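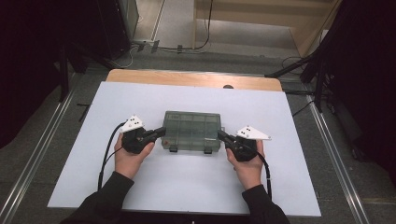 Aoife Fahy

Portada > Vida local > Talleres y cursos

El taller de Neltgate reúne sus piezas pequeñas en cajas con compartimentos

El taller compartido de Neltgate ha terminado esta semana de ordenar su material menudo, una tarea que llevaba pendiente desde julio, cuando el local cambió de planta. Tornillos, arandelas, muelles, botones, cuentas, terminales y puntas de soldador han pasado de los botes y bolsas donde estaban a cajas organizadoras de plástico con tapa y divisiones interiores.

El recuento final, colgado en el tablón de la entrada, da 1.927 piezas clasificadas. Otras 818 se han retirado, en su mayoría tornillos con la cabeza gastada y botones sueltos sin pareja, que se darán a la escuela de adultos del barrio para sus clases de manualidades.

El trabajo se ha hecho en ocho tardes, sobre las mesas del fondo. Gaurav Jaiswal, encargado del almacén, explicó que la mayor parte del tiempo se fue en decidir el orden. «Meter las cosas en la caja es rápido. Lo que cuesta es acordar si una arandela va con las arandelas o con el tornillo que la usa», dijo.

Al final se optó por una solución intermedia. Las piezas de ferretería se guardan por tipo y, dentro de cada tipo, por diámetro, de menor a mayor y de izquierda a derecha. El material de costura va por colores. Los componentes eléctricos ocupan cajas aparte y conservan, cuando la hay, la bolsita con la referencia del fabricante doblada en el fondo del compartimento.

El modelo elegido es una caja rectangular y plana de plástico translúcido, que deja ver las divisiones con la tapa cerrada. El grupo había probado antes con cajones metálicos apilables, pero pesaban mucho y había que abrirlos uno por uno para encontrar lo que se buscaba. También se descartaron los tarros de cristal que usaba la sección de costura, después de que se rompieran dos en el traslado.

La compra se hizo en Forner, la ferretería de la calle del mercado, que aplicó al taller el precio de los gremios. La factura se ha pagado con las cuotas del trimestre y no ha hecho falta pedir una aportación adicional a los usuarios.

Las cajas se guardan tumbadas en la estantería de la pared norte – de pie, las piezas más finas pueden pasar de un hueco a otro por encima de las divisiones – y no se deben apilar más de ocho. Quien saque una tiene que apuntar su nombre en la hoja que cuelga del lateral y devolverla al mismo estante al acabar. Para trabajar con ella se recomienda ponerla en el centro de la mesa, cerrar la tapa antes de moverla y levantarla con las dos manos, una a cada lado.

Crisanto Lumanlan, que da el curso de reparación de lámparas, fue uno de los que pidieron el cambio. Según contó, en el último curso los alumnos pasaban la primera parte de cada clase buscando casquillos y regletas. «Ahora saco dos cajas y empezamos», señaló. Su grupo ha sido el primero en usar el material ya ordenado.

La sección de costura ha recibido la novedad con más reservas. Jarlath Ní Bhriain considera que los compartimentos son pequeños para los botones de abrigo y para las hebillas, y ha solicitado que parte de ese material siga en las latas de siempre. La petición se ha aceptado de forma provisional. Las latas se quedarán en el armario bajo, junto a la máquina de ojales, hasta que se encuentre una caja con huecos más anchos.

Queda también sin resolver la cuestión de las etiquetas. Las primeras que se pusieron, escritas a rotulador sobre cinta de papel, se despegaban con el roce de unas cajas con otras. Colm Ó Riain se ha ofrecido a imprimir un juego nuevo en vinilo con la rotuladora del taller, una Wirkard que estaba averiada y que él mismo ha vuelto a poner en marcha. Cada etiqueta llevará una letra para la sección y un número para el estante. El listado completo estará en una carpeta de anillas, al lado del teléfono, y se actualizará a mano.

El siguiente paso será la herramienta de mano. Los destornilladores y las llaves fijas siguen repartidos entre el panel perforado y tres bancos de trabajo, y hay limas en casi todos los cajones. Para esa parte se ha pensado en aprovechar el mueble de cajones anchos que dejó el anterior inquilino del local, el encuadernador Rafferty. Antes habrá que lijar las guías, que se atascan, y cambiar un tirador.

El taller admite donaciones de piezas pequeñas siempre que lleguen limpias y separadas por tipo. No se recogen pilas, fusibles usados ni botes de pintura abiertos. Las bolsas con material mezclado se devolverán a quien las traiga, según el aviso que ya figura en la puerta. Las entregas se hacen en el mostrador durante el horario de tarde y los usuarios pueden consultar allí mismo qué medidas faltan. De momento se necesitan tuercas de mariposa, tirafondos cortos y corchetes negros.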